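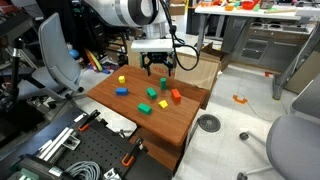 What is the best way to start a child off with building blocks?

A small handful in a few plain shapes, on a firm flat surface, with a grown-up nearby who isn't in a hurry. The big sets can wait until the cubes and cylinders have been stacked, knocked over and stacked again.

I asked exactly that at the Oberholzer open day in Litcombe, and it was how Imke Fuchs answered me while looking for her keys. I had gone along in November with my sister's boy Idris (Idris Beddoe, aged six, chief tower builder of our family) and I came home with sawdust in my cuffs and far more opinions about blocks than I set out with.

The works are at the bottom of Mill Lane, past the bus turning circle. There's parking in the yard, but it fills up, and we ended up walking down from the church. Doors opened at ten. You get a paper map at the gate with the buildings lettered A to F, and then you are pretty well left to wander, apart from the guided tour at 2pm, which you have to put your name down for.

We started in the cutting shop, mostly on account of the noise. Lengths of beech go in at one end and come out as square sticks, then the sticks become cubes, and the cubes drop down a chute into a crate with the most wonderful clatter. Huw Pritchard has run the shop for years and he let the children hold a cube straight off the saw and then a finished one, one in each hand. The edges are the difference! A raw cube is properly sharp at the corners. The finished ones have spent hours rolling about in a drum with wooden pegs and feel like something you'd find on a beach. On a good day they make 4000 of them, Huw told us, and Idris asked what happens on a bad day. Sweeping, apparently.

The paint room you can only see through a window, which was a shame, but there was a rack of drying trays pulled up close to the glass – red, yellow, green, blue, row after row. The greens give them the most trouble. A green that looks cheerful in the tin can dry rather murky, and there was a board on the wall with all the rejected ones named in pencil. I liked "pond" and would have bought it.

After that came the bit I'd have happily paid for. The tour finishes with the labs, and they hadn't been tidied up for us, I'm glad to say. White tiled floor, grey drawers, a cardboard box with its flaps open behind the table, a workbench at the back covered in colourful toy bits and tools with a red bowl among them. Bits of yellow and red foam on the floor, and a blue ball. Somebody's orange plastic piece had got as far as the drain cover. It looked like our front room on a wet afternoon, and I felt instantly at home.

On the table were the blocks, just a few of them, spread out on a reddish-brown wooden top. Idris went quiet, the way he does when he is planning something. There was a green cylinder standing upright, a blue rectangular one lying on its long side, an orange-red one on its end, a couple of yellow cubes and more green. No tower, no pattern that I could make out. It's surprising how good plain colours look against brown wood, and I've since moved our own set off the carpet and on to the old kitchen table at home, where it looks twice as smart.

Osian Maddocks talked to us about shapes, and I could have listened all afternoon. A cube, he said, is the easy one, as it doesn't care which way up it goes. A long block has choices. Lay it on its side and it is a wall or a bridge, stand it up and it's a chimney, and a small child will often treat those as two different toys. The cylinder is everybody's favourite and also the one that ends up under the sofa. He asked the group which block we'd put down first if we were building, and every adult said the biggest one, and every child said their favourite colour.

He also had a nice game that we've played nearly every day since. Put a few blocks out, well apart, and let everyone have a good look. One person shuts their eyes, somebody turns or tips a single block, and then you have to say which. It's harder than you'd think! Turning a cube slightly is very sneaky, and tipping a cylinder over is for beginners.

Up the stairs in building E is the collection, which Vilgot Eide has been putting in order. There are 1443 blocks in it, all with a little card, in shallow drawers you are allowed to open. Some of the oldest are chewed. There is a whole drawer from the Odidano range, which had letters on one face and animals on the other, and I had those as a child and had completely forgotten the goat. Vilgot is still after a Brirnmont arch in the dark blue, so if you have one in the loft, do write to him. The chewed ones he keeps as they are.

Tea was in the canteen – good strong tea, bara brith, and a cheese scone the size of a shoe. There were tables of seconds to buy by the bag, blocks with a knot or a thin patch of paint, and we filled a bag with far too many triangles. I do wish there had been more places to sit down upstairs, and the map has buildings C and D the wrong way round, so we visited the boiler house twice. Idris enjoyed it both times.

A few practical things if you're thinking of going next time. Tour places are limited to 200 over the day and the list was full before noon, so sign up as soon as you get there. Pushchairs are fine on the ground floor but there's no lift in E. Bring ear defenders for little ones in the cutting shop, they do have some to lend but they're adult sized. Dogs have to stay in the yard. And take cash for the seconds table, the card machine was in the canteen and the queue went out of the door.

Idris has asked for a drawer of his own with cards in it. We've done the first six, and he has named one of the greens "pond".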